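# How to sort small things with a divided tray

In my house the small tubes were always a problem. Hand cream, glue, toothpaste for traveling, the cream for insect bites. They were in every drawer, and when I needed one I found three others. In August I started to use a tray with a divider, and I want to explain the method, which is very simple.

## What you need

- one tray with raised edges and a divider
- one shallow dish for very small pieces (caps, clips, coins)
- a soft cloth
- a table with free space on it

My friend Lowri Ifans uses the lid of a shoe box with a strip of cardboard in the middle. It works also, but you can't wash it.

## Step 1: Prepare the table

Wipe the table first and let it dry. If your table has a busy pattern, like marble with many veins, choose a tray in one strong color. On a dark table with white veins, a small cap or a pin disappears very quickly, but in a red tray you will find it.

Put the tray a little to the left if you are right-handed. Keep the dish nearer to you, so your hand doesn't pass over the tray every time.

## Step 2: Decide the two sides

The left side is for the things you are going to keep. The right side is for the things you are not sure about. Please don't change the sides in the middle of the work. I did this once and had to begin again.
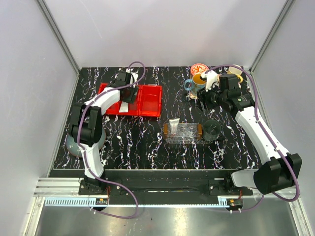
Begin with the tubes, and lay them flat on the left side, one at a time. A tube has one wide flat end, and I like to turn this end toward me. Then all the tubes lie in the same direction and they take less space. Leave the right side empty until you have a real doubt about something.

## Step 3: Check every tube

Take each tube in your hand and look at three points:

1. Is the date still good?
2. Does the cap close well?
3. Is there enough inside to use it again?

If the date is finished, the tube doesn't go back in the tray. Loose caps go in the dish. Try them on the tubes at the end, not during the sorting, or you will lose much time.

## Step 4: Empty the right side

Now look at the doubtful things again. Iolo Kneath gave me a good rule for this: if you can't say in which month you used it last, give it away or throw it out.

## Step 5: Clean and put back

Wash a plastic tray with warm water and a little dish soap. Don't use a rough sponge, it leaves lines on a shiny surface. Dry the corners and both sides of the divider with the cloth. After this, the tray can go in the drawer together with the tubes you kept.

I repeat the sorting every few months, usually in the evening.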